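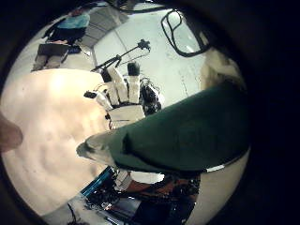 Prudside Building | Room & Bench Team

Home News Rooms Bookings Contact

Cable month is on!

We're spending January 2026 getting the Lemieux room into shape, and I'm so pleased with how people have pitched in. First job is the floor. Any cable lying loose on it gets coiled, tied and tagged with the name of whoever uses it (yes, even the short ones).

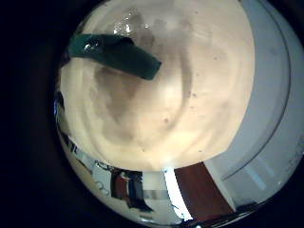

By Kirsten Lapointe, Prudside

Next is the wire rack by the desk. I love that rack! Small parts can stay on it, but bags and jackets need to go on the hooks in the hall. Chairs go back under the desks when you leave, including the one with the red side panel, which gets around more than I do.
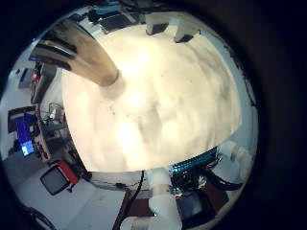

Ties and tags are in the top drawer, 30 to a bag, and Prutden is sending 2 more bags. If you have 10 minutes before lunch, come and do a bundle with us.
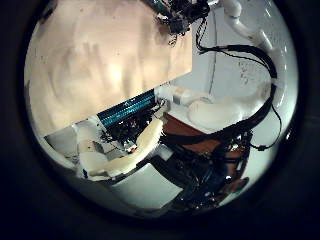 Words: Kirsten Lapointe

We'll do the Bunine room the same way in August.

Comments

Dee: Did my desk this morning, found a charger I'd given up on!

R.M.: Are the tags OK to write on in pencil?

Kirsten L.: Marker is better, pencil rubs off.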